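The Back Room, Before and After (Mostly Before)

Hi and welcome to the gallery! I finally got round to putting this page together on a Tuesday night with a big mug of tea. 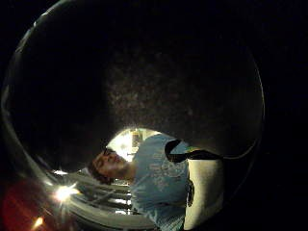 Glasses on, favorite faded blue tee on. Eyes half shut or looking down!

So, the back room. If you've been reading along since January you'll know it was the place where everything went when it didn't have a place. We moved in with 2 carloads of things we swore we'd sort out by the weekend, and then we just kept adding to them. My neighbor Corina Zamfir came over to borrow a ladder, opened that door, closed it again and asked if I had another ladder. (I did. It was in the hall.)

The plan was simple enough. Empty the room, paint it, put up shelves, and bring back only the things we use. I gave us one weekend. It took 4, and I'm counting the one where all we did was argue over paint and eat pizza on the stairs.

The paint, for everyone who asked: it's called Renholm, a soft gray with a little green in it, two coats over primer. I had my heart set on Idier, a warmer white, and I still have the sample pot if anybody local wants it. On the wall it went a bit pink in the evenings and I couldn't unsee it. Renholm looks good morning and night, and it hides the patch where I got overexcited with the filler.

Shelves next! They came from Brukach, the secondhand place out by the freight yard, and they were a total bargain. Traian Radu drove over with his van and helped me get them up the stairs, which have a turn in them that I'd completely forgotten to measure. We took the top rail off, tried again, took the side off, tried again, and in the end they went up on their backs like a sofa. If you're buying from Brukach, go on a weekday morning and bring your own blankets for the ride home. They'll help you load but they don't wrap anything.

Then the sorting. I did mine by use: sewing, tools, paper, Christmas, and a pile I called "ask Matei" because half of it belonged to him from the old apartment. He took the camping stove and the fold-up chairs and left me the board games, so I'm calling that a win for me. Old phone chargers went to the recycling point along with a truly shocking amount of cable. I kept one of each kind. Okay, two.

The whole thing came to 1,745, with the flooring as the big one by far. I'd budgeted less and then fell for a cork floor, and I don't regret it for a second, it's lovely in bare feet! The shelves and the paint together were the cheap part.

Still to do: a blind for the window, a better lamp for the sewing corner, and hooks behind the door for bags. I also want to line the bottom shelf with something wipeable before the paint tins go back on it, so if you have a favorite shelf liner please tell me in the comments. The sticky kind and I do not get along.

I'll add the shelf photos once I've put the last boxes away. Thanks for looking, and thank you Traian for the van, the pizza run and putting up with my directions!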